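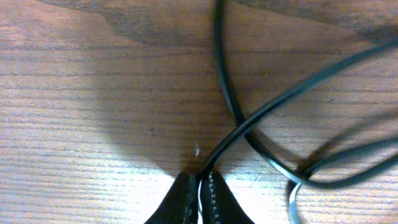

Coiling and Storing Thin Cables Without Kinks

A thin round cable fails at the ends more often than in the middle. Most of the damage is done in storage, when the cable is wound tightly round a hand or a plug body and left that way for months. The method set out below takes a few minutes per cable and needs no special tools. It applies to thin leads with a smooth round jacket: USB leads, headphone leads, low-voltage power leads and slim audio cables. Flat ribbon cable and mains flex on reels are dealt with on separate pages.

What you need

A clear tabletop, at least as wide as your forearm is long
A soft cloth, slightly damp
Hook-and-loop ties, narrow type
Paper labels or masking tape, and a pen
A shallow box or drawer

A varnished wooden table is a good working surface. The cable slides on it and the jacket is not scuffed. Unfinished timber and concrete both drag on the cable and hold grit. A black cable on light-brown wood is easy to follow by eye, which helps when looking for twists.

Step 1. Unplug and lay out

Disconnect both ends. Hold the plug, not the cable, when pulling. Lay the cable on the table in a long loose curve with no crossings. If it is longer than the table, let the spare length rest on a chair. Do not let it hang, as the weight pulls the existing bends tighter.

Step 2. Remove the twist

Hold the cable lightly between finger and thumb near one end. Run the grip along to the far end, letting the plug turn freely. A twisted cable will roll in the fingers as you go. Repeat until it lies on the table in a smooth curve and stays there when released. Two passes are normally enough. A cable that springs back into small loops after five passes has taken a set and should be left flat overnight at room temperature.

Do not warm it with a hairdryer. Some jackets soften unevenly, and the conductors inside can shift to one side.

Step 3. Clean and inspect

Draw the cable through the damp cloth once, then through a dry part of the cloth. Look for the following:

Splits or whitening where the cable enters the plug
Flat spots
Sticky patches on the jacket
Any place where the cable bends more easily than it does on either side

The last of these usually means broken strands. Mark the place with tape and put the cable aside for repair or disposal. Do not return it to the box.

Step 4. Coil over and under

Hold one end in the left hand with the plug pointing towards you. With the right hand, bring up a length of cable and lay it in as an ordinary loop. For the second loop, turn the right hand so that the cable passes behind itself and enters the coil from the inside. Alternate the two to the end of the cable.

The first loop puts a twist in one direction and the second takes it out again. A cable coiled this way pays out straight when one end is pulled. Keep the loops between 8 and 12 cm across for thin leads. Smaller loops put too much strain on the conductors.

Take care that the free end does not pass through the middle of the coil. If it does, the under loops will turn into a row of knots when the cable is unwound.

Step 5. Tie and label

Fasten a tie across the coil opposite the plugs. It should hold the loops together without pressing them flat. Do not use rubber bands, which perish and leave marks on the jacket, or wire ties, which cut into it.

Write the length and the type of connector on the label and fix it to the tie. Labels stuck directly to a thin cable come off within a season.

Step 6. Store

Lay the coils flat, no more than three deep. Keep them out of direct sun and away from radiators. Place adaptors and other heavy items in a separate compartment.

Faults and remedies

Coil springs open: the loops are too small or the twist was not removed. Return to step 2.
Coil forms a figure of eight: two under loops were made in a row. Undo back to the error.
Knots on unwinding: the end passed through the coil. Pull it back through before applying any tension.

Halina Sadowski tested the loop sizes given in step 4. Corrections to the fault list were supplied by Dong-geon Shin and added in February.

Filed under: Workshop basics > Cables and leads

Related guides
Winding mains flex on a reel
Storing flat ribbon cable
Sorting a mixed box of adaptors
Fitting strain relief to a small plug

Skindier Workshop Notes, Pleltstead | Contact | Copyright Skindier | Back to top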